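首页 > 论坛 > 施工安全 > 劳保与现场管理 | 发帖 | 搜索 | 登录

主题：反光背心洗到什么程度该报废，总包和分包口径不一致

脚手架老梁（楼主）
项目在Guren二标，外架班组。总包安全部二月份下了新要求：反光背心由班组统一清洗，不准工人带回宿舍自己搓，每件在水洗标上画线记次数。标签上写的最高次数是28次，总包的意思是到数就报废。分包老板认为没破就能穿，让我看着办。

我的问题：
一、28次是硬杠还是参考？
二、内外温差大，班组有人拿热水洗，算不算违规操作？
三、记录表放谁那里？

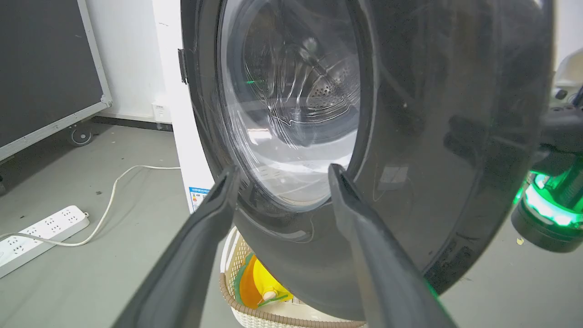 二楼 回复：关于次数

Henik_安监
次数是厂家按标签所列洗涤程序做试验得出来的，前提是水温、程序、晾干方式都照标签执行。换了条件，这个数就不成立。我们项目按标签次数报废，不讨论。理由很简单：反光性能下降肉眼在白天看不出来，晚上浇筑时车灯一照才知道，那时人已经在泵车旁边了。

三楼

塔吊信号工阿贵
不同意二楼。次数只管洗涤损耗，不管穿着损耗。外架的人天天蹭扣件，反光条洗到第8次就起皮的我见过。反过来，资料员那件一年不下工地，洗满也是好的。按次数一刀切，该扔的没扔，不该扔的扔了。应该以外观检查加夜间照射比对为主，次数只作上限。

四楼

Henik_安监
你最后一句和我说的是一回事。上限就是到数必须报废，没到数但外观不合格的提前报废，两条不冲突。我反对的是楼主那个老板的说法，没破就能穿。

五楼 回复：关于洗法

Yamila Cáceres
我在Ayala项目管劳保仓库，把我们的做法贴一下，供参考。
1. 背心单独洗，不和沾水泥浆的工作服混洗。水泥灰是碱性的，颗粒也磨反光条。
2. 先抖灰，拉链或魔术贴合上，反光面翻到里面。
3. 水温按标签，标签没写清楚的问厂家，不要凭感觉。
4. 不用漂白剂，不用柔顺剂。
5. 悬挂晾干，不烘，不拧，不熨反光条。
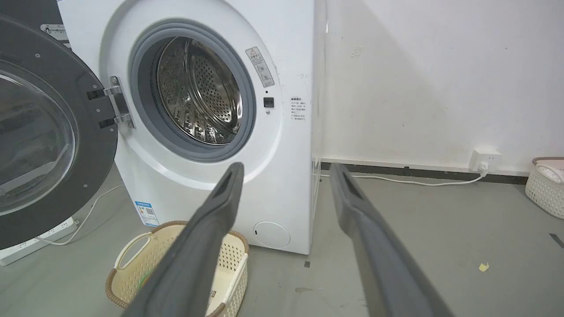
沾了机油或脱模剂的单独拿出来，洗一遍去不掉就直接换，不要反复加料硬洗。荧光底色发暗以后，就算反光条完好，白天的警示作用也没了，这一项很多检查表里没有，建议加上。

六楼

塔吊信号工阿贵
第5条现场做不到。梅雨季挂三天不干，工人第二天就要上岗，你让他穿湿的还是不穿？

七楼

Yamila Cáceres
每人发两件，轮换。一件背心的钱和一次停工整改的钱不在一个数量级。标签允许低温烘干的款式也有，采购时写进技术要求即可。

八楼

脚手架老梁（楼主）
两件轮换我去跟老板提。再问一句，夜间照射比对怎么做，有没有不用仪器的办法？

九楼

塔吊信号工阿贵
留一件没穿过的同款挂着当样品。天黑以后关掉场地灯，旧的和样品并排，人站远一点，手电举到眼睛旁边照过去。手电位置不能放低，反光材料是往光源方向回光的，举偏了看着都暗。旧的明显比样品暗，或者有断条、斑块，就换。这个方法只能筛，不能代替检测，验收有争议还得送检。

十楼

Henik_安监
方法可以，补充一点：比对要两个人做，一人照一人记，背心编号写在内侧，别写在反光条上。记录表放班组，月底交总包安全部一份。楼主第三问，签字栏要有班组长和分包安全员，缺一个到时候扯皮。热水那一条，超过标签水温就是没按说明维护，检查时会记你一条，别存侥幸。

十一楼

脚手架老梁（楼主）
收到。表格按这个改，先在外架班试一个月。

网友评论

Nosipho Kruger：我们用的是Medgate那套台账，洗涤次数可以按编号录入，但不会自动提醒，到数还得人工翻。

钢筋工小马：背心背面印公司名的也要注意，字印得太大，荧光面积就少了。

路过的监理：检查时抽过4件，3件水洗标已经磨没了，次数无从查起。画线记在标签上不可靠，还是编号登记。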